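생활사물론 강의 노트
4주차. 접시 한 장과 흰 식탁
(지난주 유인물의 오탈자를 고친 판은 강의 게시판에 따로 올려 두었습니다. 지난주 것을 이미 출력한 분은 3쪽만 바꾸면 됩니다.)

읽어 올 것
Kosmas Spanos, 『식탁의 문법』 2장과 5장
Manolis Balaskas, 「테두리에 대하여」 전문
Jumside 상차림 교본에서 '빈 접시' 항목

1. 시작하면서

이번 주에 읽은 세 글은 모두 접시에 대해 대단히 자신만만합니다. Spanos는 접시가 식사를 "지휘"한다고 쓰고, Balaskas는 테두리 한 줄이 먹는 사람의 눈을 "훈련"시킨다고 씁니다. Jumside 교본은 한술 더 떠서 빈 접시를 먼저 놓는 집과 음식을 담아서 내는 집의 식사 분위기가 다르다고 단언합니다. 읽으면서 고개를 끄덕인 분이 많을 텐데, 어느 문장에서 끄덕였는지 표시해 두셨으면 합니다. 오늘은 그 문장들을 다시 꺼내서 무엇을 근거로 한 말인지 따져 봅니다.

저는 접시가 아무 일도 하지 않는다고 말할 생각은 없습니다. 국물이 있는 음식을 납작한 접시에 담으면 흐르고, 접시가 무거우면 나르는 사람의 손목이 아픕니다. 그 정도는 누구나 압니다. 문제는 거기서 한 발짝씩 더 나간 주장들입니다. 접시 색이 맛을 바꾼다, 작은 접시가 체중을 줄인다, 테두리가 절제를 가르친다. 이런 말은 듣기에 좋고 인용하기에도 좋아서 검토 없이 돌아다닙니다.

2. 용어부터

접시를 부르는 말이 자료마다 조금씩 달라서 이 수업에서는 다음과 같이 쓰겠습니다.

전: 접시의 가장자리 전체. 넓을 수도 있고 거의 없을 수도 있습니다.
테두리선: 가장자리를 따라 칠하거나 그어 놓은 선. 전과 혼동하지 마세요.
담는 면: 음식이 실제로 놓이는 평평한 부분.
굽: 바닥을 받치는 고리 모양의 부분.

Balaskas의 글을 번역본으로 읽은 분은 '테두리'라는 말이 전을 가리키는지 선을 가리키는지 자꾸 헷갈렸을 겁니다. 원문도 그리 분명하지 않습니다. 글의 앞부분에서는 넓은 전이 음식의 양을 줄여 보이게 한다고 하고, 뒤로 가면 선 이야기를 하는데 같은 단어를 씁니다. 두 주장은 서로 다른 주장입니다. 하나가 맞다고 다른 하나가 따라오지 않습니다. 제 생각에는 글이 설득력 있게 읽히는 이유의 절반쯤이 이 혼동에 있습니다.

3. 작은 접시 가설

가장 널리 알려진 주장부터 보겠습니다. 접시가 작으면 적게 먹는다는 것입니다. 설명은 보통 이렇게 갑니다. 같은 양의 음식도 큰 접시에 놓이면 적어 보이고 작은 접시에 놓이면 많아 보인다. 그러니 작은 접시를 쓰면 덜 담고, 덜 담으면 덜 먹는다.

첫 단계는 그럴듯합니다. 동그라미를 둘러싼 더 큰 동그라미의 크기에 따라 안쪽 동그라미가 달라 보이는 착시가 있고, 종이 위에 그려서 직접 해 볼 수도 있습니다. 하지만 종이 위의 동그라미에서 저녁 식사까지는 거리가 꽤 멉니다. 사람은 음식을 위에서 똑바로 내려다보지 않습니다. 비스듬히 보고, 높이도 보고, 숟가락으로 떠 본 무게도 느낍니다. 그리고 부족하면 더 담습니다. 더 담는 행동을 세지 않은 실험은 첫 접시에 대해서만 말할 수 있습니다.

Spanos가 2장에서 자랑스럽게 드는 사례가 Messtead 구내식당입니다. 접시를 작은 것으로 바꾸기 전에는 한 사람이 평균 468그램을 담았는데 바꾼 뒤에는 375그램이 되었다고 합니다. 차이가 상당합니다. 그런데 다음 사항이 본문에 없습니다.

두 번째로 담으러 간 사람이 몇 명인지 나오지 않습니다.
바꾸기 전과 후의 차림표가 같았는지 나오지 않습니다.
담은 양과 먹은 양을 구별하지 않습니다. 남긴 음식의 무게는 아예 없습니다.
주석에 보면 후반 측정은 5월에 했다고 되어 있는데, 전반 측정이 언제였는지는 밝히지 않았습니다. 더운 날과 추운 날의 점심이 같을 리 없습니다.

참여 인원은 541명으로 적혀 있습니다. 적은 수는 아닙니다. 하지만 이 숫자가 전과 후를 합친 것인지, 같은 사람들이 양쪽에 들어 있는지도 알 수 없습니다. 숫자가 크다는 것과 비교가 제대로 되었다는 것은 별개입니다. 수업 시간에 이 점을 말하면 꼭 "그래도 500명이 넘는데요"라는 반응이 나옵니다. 저울이 틀렸으면 만 명을 재도 틀립니다.

그렇다고 Messtead의 접시 교체가 쓸데없는 일이었다고 말할 수도 없습니다. 담는 양이 준 것이 사실이고 남기는 양도 같이 줄었다면 식당으로서는 좋은 일입니다. 우리가 모를 뿐입니다. "효과가 없다"와 "효과가 있는지 이 자료로는 모른다"를 과제에서 섞어 쓰는 분이 매년 나옵니다. 감점합니다.

4. 흰색이라는 기본값

흰 접시는 왜 기본이 되었을까요. Spanos의 대답은 흰색이 "음식의 색을 있는 그대로 드러내기 때문"이라는 것입니다. 5장 전체가 이 한 문장에 기대고 있습니다.

저는 이 문장이 마음에 들지 않습니다. 흰 접시 위의 흰밥은 잘 드러나지 않습니다. 두부도, 흰 생선살도, 요구르트도 마찬가지입니다. 흰색이 잘 드러내는 것은 흰색이 아닌 음식이고, 이는 검은 접시가 검지 않은 음식을 잘 드러낸다는 말과 논리가 똑같습니다. 대비가 있으면 보이고 없으면 덜 보입니다. 거기에 '있는 그대로'라는 말을 얹을 근거는 없습니다.

더 재미없는 설명도 가능합니다. 흰 접시는 깨졌을 때 다른 집 물건으로 채워 넣어도 크게 표가 나지 않습니다. 여러 번에 나누어 사도 대충 맞습니다. 얼룩이 보여서 설거지가 덜 되었는지 알기 쉽습니다. 이런 설명은 강연 제목으로는 매력이 없겠지만 부엌에서 일해 본 사람이라면 바로 알아듣습니다. 물론 이 설명도 제가 증명한 것은 아닙니다. 다만 '있는 그대로'보다 확인하기가 쉽습니다. 접시를 사는 사람에게 물어보면 되니까요.

식탁까지 흰색이면 사정이 또 달라집니다. Spanos는 흰 접시를 늘 짙은 나무 식탁 위에 놓고 이야기합니다. 책에 실린 도판이 전부 그렇습니다. 그 식탁에서는 접시의 윤곽이 저절로 또렷하니까 접시의 공로와 식탁의 공로를 나눌 수가 없습니다. 밝은 식탁 위에 밝은 접시를 놓으면 접시의 경계를 알려 주는 것은 가장자리의 그늘이나 테두리선 정도입니다.

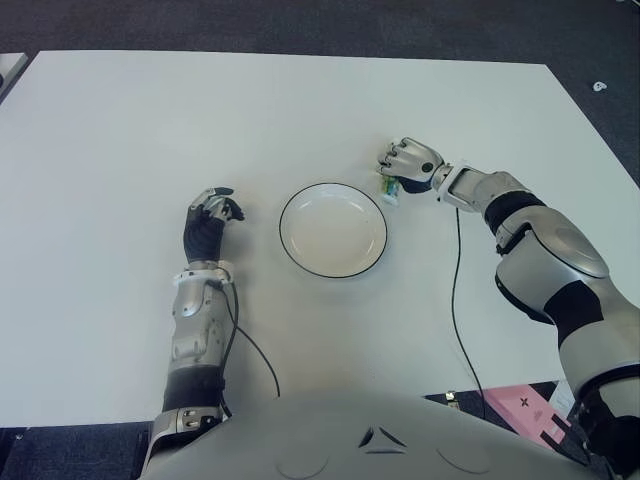
5. 테두리선 한 줄

Balaskas로 넘어가겠습니다. 그의 글에서 가장 많이 인용되는 대목은 가는 선이 "여기까지"라는 신호라는 부분입니다. 선이 있는 접시를 쓰는 사람은 선 안쪽에만 음식을 담게 되고, 그 습관이 몸에 배면 선이 없는 접시에서도 절제하게 된다고 합니다.

주장이 두 개 겹쳐 있으니 나눠서 봅시다.

첫째, 선이 있으면 그 안에만 담는다. 이것은 관찰할 수 있는 주장입니다. 그런데 선이 가장 바깥쪽에 바짝 붙어 있는 접시라면 선을 넘겨 담는다는 것은 음식을 식탁에 떨어뜨린다는 말과 거의 같습니다. 그런 접시에서 사람들이 선을 지켰다고 해서 선 덕분이라고 할 수는 없겠지요. 선이 안쪽으로 들어와 있는 접시에서 확인해야 하는데 Balaskas는 자기가 본 접시의 선이 어디 있었는지를 쓰지 않습니다.

둘째, 습관이 다른 접시로 옮겨 간다. 이것은 훨씬 강한 주장이고, 글 안에 근거가 한 줄도 없습니다. 글쓴이의 어머니 이야기가 나오는데 아름다운 대목이지만 증거는 못 됩니다. 한 사람의 회상은 주장을 떠올리는 데는 도움이 되어도 주장을 받쳐 주지는 못합니다.

같은 선을 두고 제조사 쪽에서는 전혀 다른 말을 합니다. 식기 업체 Pappas의 상품 안내를 보면 Dikeo 시리즈의 검은 선을 "음식을 액자처럼 돋보이게 하는 장식"이라고 소개합니다. 절제를 가르친다던 선이 여기서는 식욕을 돋우는 선이 됩니다. 둘 다 맞을 수도 있고 둘 다 틀릴 수도 있습니다만, 같은 물건에서 이렇게 편하게 반대 이야기가 나온다면 이야기가 물건에서 나온 것인지 의심해 볼 만합니다.

제가 아는 한도에서 밝은 식탁 위의 테두리선이 확실히 하는 일은 접시가 어디서 끝나는지 보여 주는 것입니다. 눈이 어두운 분을 모시고 식사를 해 본 사람이라면 이게 작은 일이 아니라는 것을 압니다. 컵을 내려놓다가 접시 가장자리를 치는 일도 아마 덜할 텐데, 이 역시 재 본 적은 없으니 '아마'를 붙여 둡니다.

6. 빈 접시를 먼저 놓는 일

Jumside 교본의 '빈 접시' 항목은 한 쪽 반밖에 안 되는데 문장마다 단정입니다. 빈 접시를 앉는 자리 앞에 놓으면 "자리가 생긴다". 접시가 가운데 있으면 "대화가 생긴다". 작은 물건을 접시 옆에 하나 두면 "손님이 손을 둘 곳이 생긴다". 무엇이 생긴다는 말이 한 쪽 반에 계속 나오는데, 생겼는지 안 생겼는지를 어떻게 알 수 있는지는 없습니다.

이런 문장을 다루는 요령을 하나 적어 둡니다. 반대로 뒤집어서도 똑같이 그럴듯한지 보세요. "빈 접시를 놓으면 손님이 재촉받는 기분이 든다." "접시가 가운데 있으면 서로 눈치를 본다." "옆에 작은 물건을 두면 손이 산만해진다." 읽어 보면 뒤집은 쪽도 멀쩡한 상차림 조언처럼 들립니다. 그렇다면 원래 문장도 우리에게 알려 준 것이 별로 없습니다.

교본의 조언 가운데 쓸 만한 것도 있습니다. 뜨거운 음식을 들고 오기 전에 놓을 자리를 비워 두라는 말, 접시 두 장을 겹쳐 나르지 말라는 말, 식탁 끝에서 손바닥 하나만큼 안쪽에 놓으라는 말은 따라 해서 손해 볼 일이 없습니다. 공통점을 보면 모두 어겼을 때 무슨 일이 생기는지 금방 알 수 있는 조언입니다. 떨어지거나 쏟아지거나 데입니다.

접시를 어디에 놓느냐에 대해 조금 더 적습니다. 사각 식탁에 둥근 접시를 놓으면 방향이 없습니다. 네모 접시는 조금만 틀어져도 보이는데 둥근 접시는 돌려놓아도 그대로입니다. 그래서 둥근 접시를 놓을 때 사람들이 맞추는 것은 각도가 아니고 거리입니다. 식탁 모서리에서 얼마나 떨어졌는지, 앉은 사람의 몸에서 얼마나 먼지, 옆 물건과 얼마나 붙었는지. Spanos가 2장에서 둥근 접시를 "평등한 형태"라고 부르는데, 방향이 없다는 기하학적 사실에서 평등까지 가려면 중간에 설명이 여러 개 필요합니다. 책에는 하나도 없습니다.

7. 지난 학기 질문에 대한 답

지난 학기 수강생들이 자주 물은 것 몇 가지를 모아 답합니다.

다이어트용 분할 접시도 같은 식으로 의심해야 하는지 물은 분들이 있었습니다. 의심하되 주장을 나눠서 의심하세요. 칸이 있으면 반찬이 섞이지 않는다는 주장과, 칸이 있으면 체중이 준다는 주장은 난이도가 다릅니다. 앞의 것은 눈으로 보면 됩니다.

그러면 믿을 만한 접시 연구는 어떤 모습이어야 하느냐는 질문도 있었습니다. 최소한 첫 접시 이후를 기록하고, 남긴 양을 재고, 같은 음식을 내고, 참여자가 무엇을 재는지 몰라야 합니다. 네 가지를 다 지킨 자료를 찾으면 저에게 가져오세요. 결과가 어느 쪽이든 수업에서 같이 읽겠습니다.

Spanos의 책을 왜 계속 교재로 쓰느냐는 질문은 조금 따가웠습니다. 사물을 보는 눈이 좋은 사람이기 때문입니다. 굽의 높이에 대한 4장의 서술은 지금도 그만한 것을 찾기 어렵습니다. 보는 힘과 결론을 내는 버릇은 따로 평가해야 한다고 생각합니다. 다음 판에서 고쳐지기를 바라지만 기대는 크지 않습니다.

8. 과제

집에서 쓰는 접시 2장을 고르세요. 하나는 자주 쓰는 것, 하나는 있는데 잘 안 쓰는 것으로 합니다. 비싼 것일 필요가 없고, 배달 음식을 덜어 먹는 접시여도 됩니다.

각 접시에 대해 재거나 볼 수 있는 것만 먼저 적습니다. 지름, 무게, 전의 너비, 테두리선이 있는지와 그 위치, 담는 면의 깊이, 식탁과의 색 대비. 저울이 없으면 무게는 비워 두세요. 짐작으로 채우지 마세요.

다음으로 왜 하나는 자주 쓰고 하나는 안 쓰는지 자기 설명을 씁니다. 길이는 한 쪽이면 충분합니다. 그리고 그 설명이 틀렸다면 무엇을 보고 알 수 있는지 한 문단을 덧붙이세요. 채점에서 가장 무겁게 보는 것이 이 문단입니다. "찬장 안쪽에 있어서 안 쓴다"고 썼다면 두 접시의 자리를 며칠 바꿔 보면 됩니다. 바꿔 봤는데 여전히 안 쓴다면 그 결과를 그대로 적으세요. 설명이 틀린 것으로 나왔다고 점수가 깎이지 않습니다.

'느낌', '분위기', '감성'이라는 낱말을 쓰려면 누가 어떤 상황에서 무슨 말이나 행동을 했는지 바로 뒤에 적어야 합니다. 작년에 이 규칙을 넣었더니 과제 길이가 눈에 띄게 짧아졌고, 저는 읽기가 편했습니다.

사진을 붙여도 되지만 사진이 서술을 대신하지는 못합니다. 제출은 게시판에 하고, 파일 이름은 학번만 쓰세요.

9. 다음 주 예고

다음 주는 컵과 손잡이입니다. Balaskas의 다른 글 「쥐는 법」을 읽습니다. 이번 글보다 짧고, 제 의견으로는 더 낫습니다. 손잡이 쪽은 손가락이 실제로 어디에 걸리는지 볼 수 있어서 과장할 여지가 적었던 모양입니다. 집에서 컵을 하나 가져오되 손잡이가 있는 것으로 가져오세요. 텀블러는 6주차에 따로 다룹니다.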